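Week 7 – teleop in the simulator

OK, so last week you pushed the real arm around by hand, and this week you drive the Sekum one with the controller. Same idea (you show it, it copies you), but now all you get is the wrist view, and that takes some getting used to!

Room 211, 26 demos per pair, saved in the Finden folder. Please keep the pauses short. I went through the July set and a lot of it was people sitting still, wondering which way was up.

My advice – before you reach for anything, open the fingers wide and find a landmark. Walls tilt when the wrist rolls, so a corner or a picture frame is your friend.

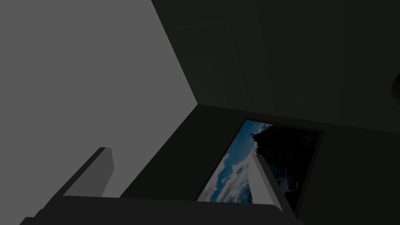
Apolline Joly

With the mountain picture leaning like that behind the right finger, I'd roll the wrist until its frame looks level and only then move in. Bad takes go in the log too, just mark them. Reading for next time is the Torkier chapter on hand guiding.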